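Section 3: Bagging fruit

Read this section before you pack your first order with the Neniretti table kit. It covers clear bags only. For paper bags and net bags, see the next section.

### Before you start

- Wipe the tabletop and let it dry.
- Set the tray to one side of the table, within reach. Anything that still has to be checked goes in the tray, and nothing else.
- Take 23 bags from the sleeve and put the sleeve away. That is one bundle, and it fits the bag clip without bending the edges.
- Wash your hands or change gloves.

### Packing a bag

1. Lay one bag flat in the middle of the table with the opening toward you.
2. Rub the two sides of the opening between finger and thumb until they part. New bags cling, especially in February when the air in the packing room is dry.
3. Slide one hand in to the bottom corners and push them out.
4. Put the grapes in first. Hold the bunch by the main stem and lower it in, then let go once it rests on the plastic. Don't drop it.
5. Add the banana along the side of the bunch, with the curve following the outside of the bag.
6. Put long or narrow pieces in last. Hold the piece upright at the opening and keep the top edge of the bag steady while you guide it down.
7. Check that no stem end is pushing against the plastic. Turn the fruit if one is.
8. Press the air out gently with a flat hand and fold the top over twice.

**Caution:** Don't lift a bag by one corner while it is open. The side seam can split, and the grapes will be the first thing out.

Steps 4 to 6 are the ones people rush. Grapes bruise from the side as easily as from above, so leave them alone once they are in and bring the other items to them.
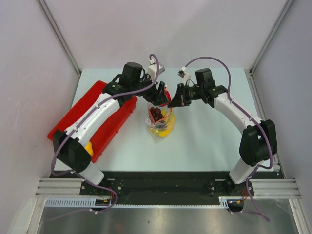
Should the fruit be washed before it goes in the bag?

Leave it unwashed. Water trapped in a closed bag softens grapes and speeds up mold, so wash fruit just before it is eaten.

### Closing and labeling

9. Seal the fold with one label, placed across the middle. Dramon labels hold on cold plastic – paper tape does not.
10. Write the order number on the label. Numbers start again after 137, so check the list if you see the same one twice.
11. Stand the bag in the crate with the fold up. Don't stack more than 3 bags.

**Note:** Packed bags can stay out for 60 minutes. After that they go to the cool shelf, even if the crate isn't full.

### If something goes wrong

- *The bag tears.* Move the fruit to a new bag. Don't tape the old one.
- *Grapes come off the stem.* Put sound ones back in. Split ones go in the compost.
- *The bag won't fold over.* It is too full. Take out the last item and use the next size up.

Questions about bag sizes go to Orysia Savchuk at the Mekdale packing room.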